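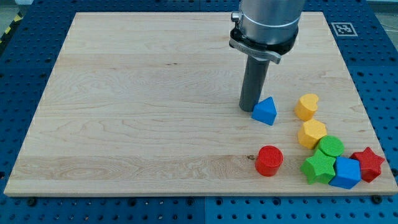 Ovidiu Matei wrote back to the last report with one question: could the planner tell us it was going to fail before it failed, instead of after? Most of the work this period went into answering that, and the answer so far is "sometimes."

Progress report, Koltow tabletop pushing software
Posted by Merle Kerslake, December
Filed under: Project Updates, Manipulation

Where we are

The pushing stack now runs end to end on the board setup with the new planner. You give it an instruction such as "move the red star next to the blue cube," and it picks a contact point, plans a path for the rod, pushes, looks again, and replans. The old version planned a whole push and then carried it out with no checking in between. The new one checks after each short stroke and drops the rest of the plan if the block has drifted too far from where the model said it would be.

Perception

The block detector was retrained on 3000 labeled images from our own logs. Color is no longer a problem. Shape still is, in one case: when two blocks touch, the outlines merge and the detector returns a single odd polygon. A green star beside a blue cube comes apart easily because the colors differ. Two blocks of the same color are harder, and the yellow heart and yellow hexagon are the pair we use for testing this. We now carry the last clean outline of each block forward and fit it to the merged shape. This works as long as the blocks were seen apart at some point in the run. If a run starts with them touching, it doesn't help.

Glare on the maple gave us false detections in the middle of the board. We mask these by comparing against a stored view of the bare wood. The stored view has to be retaken whenever the lights are changed, and it is easy to forget. Gál, our logging tool, now puts a warning in the run header if the stored view is older than the last lighting change on record.

Planning

The planner scores candidate pushes by how far they move the target block and how much they disturb the others. The second term was too weak. In crowded layouts it would happily shove a neighbor out of the way and then spend several strokes putting it back. We raised the weight and added a clearing step, so the planner can move a blocking piece on purpose and count that as progress.

On Ovidiu's question, each plan now comes with a confidence value taken from the spread of the predicted end positions. Low values do line up with failures when the cause is crowding. They miss failures caused by the block turning under the rod. Stars are the worst for this, as contact slides off a point and into the notch beside it. We don't have a good model of that yet.

Control

The rod's approach height is now set from a fit to the board surface instead of a fixed number. Strokes are also slower in the first moment of contact, which adds time to every push. We think it is worth it but have not measured the trade properly.

We lost four working days to a timing fault. The controller and the camera process were using different clocks, and the gap grew over long sessions. Both now read from the same source. Runs recorded before the fix have been marked in Gál and are left out of the training set.

What slipped

The port to the Welico controller has not started. It was due this period. The interface documents arrived late and two people were tied up with the clock problem. We would like to move it to the next period with no change in budget.

Next period

Start the Welico port.
Add rotation to the push model, beginning with the stars.
Test three starting layouts with same-color blocks touching.
Write up the confidence measure and send Ovidiu the plots, including the runs where it was wrong.

One decision is needed from your side. The current storage space fills up faster than planned now that we keep every replan. We can thin the logs or pay for more space, and we would prefer the second until the rotation work is done.

Last updated: December, 4:20 p.m.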